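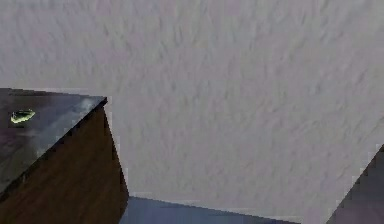
Computer-rendered view: a dark, boxy form against mottled grey.

Moltwood opens second round of Wullivstead series development scheme

Moltwood, the screen development agency for Wullivstead and the surrounding district, has opened applications for the second round of its series development scheme. Seven projects will be chosen. Each will receive paid writing time, a script editor and a place on a 12-week programme based in Wullivstead.

The scheme is for returning drama and comedy series at an early stage. Applicants need a producer and a writer attached, and at least one of the two must live or work in the district. Feature films and single documentaries are not eligible and should go to Moltwood's general development fund, which stays open all year.
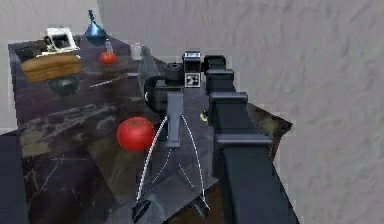
Rosalind Teague
Press and Publications Officer, Moltwood
2021-01-16

The first round drew 80 applications, far more than the agency had planned for, and decisions went out later than promised. Moltwood has changed the process as a result. The first stage now asks for a two-page outline and a short note from the producer on where the series might sit in a schedule. Full treatments will be requested only from teams who reach the second stage, and those teams will be paid a fee for writing them whether or not they go on to the programme.

Applicants turned down at the first stage will get a decision by email. Applicants turned down at the second stage will be offered a phone call with one of the readers.

Nuchit, the distribution company, joins as a partner for this round. Its acquisitions staff will read the seven selected projects at the halfway point and again at the end, and will give written notes on both occasions. Nuchit has no first-look right over anything developed through the scheme. Writers and producers keep all rights in their work, and the agency's contribution becomes repayable only if a series goes into production.

"Producers told us after the first round that they were nervous about who owned what," a Moltwood spokesperson said. "The terms were in the guidelines, but they were spread across several sections and people missed them. They are now on the first page, and we would ask everyone to read that page before they start writing anything."

The post-production house Brultex continues its support from the first round. It will provide edit time for teams who want to cut a proof of concept, along with a day with a sound editor. Teams do not have to make a proof of concept. Several of the first-round writers chose to put the time into a second episode, and Moltwood is happy for that to happen again.

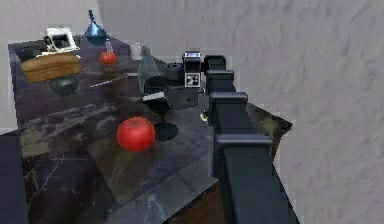

The programme will be run online to begin with. Moltwood hopes to hold the later sessions at its offices in Wullivstead, but this depends on the public health rules in force at the time and teams should not book travel until they are told to. Where a session has to stay online it will be recorded for anyone in the group who cannot attend – caring duties and shift work are both good enough reasons.

Budgets are not needed at either stage. Producers whose series would need a large amount of location work should say so in their note, as the agency can put them in touch with its locations desk early on. The desk has been updating its records of empty buildings, farmland and private roads in the district, and can help with first enquiries to owners.

Teams who applied to the first round may apply again with the same project if it has changed in a meaningful way. The application form has a box for explaining what is different. A team may send in one project only, though a producer may be attached to two with different writers.

Selected teams will present their work to invited commissioners and financiers in August. Details of that event will be sent out separately.

Guidelines and the application form are on the Moltwood website. Large-print and audio versions of the guidelines can be requested from the development desk, and applicants who need help with the form can ask for an access worker at no cost to themselves.

ENDS

Notes to editors

Moltwood supports film and television development, training and location filming in Wullivstead and district.

Interview requests should be sent to the Moltwood press desk. First-round teams may be available for interview by arrangement, but some projects are under discussion with broadcasters and cannot be talked about in detail.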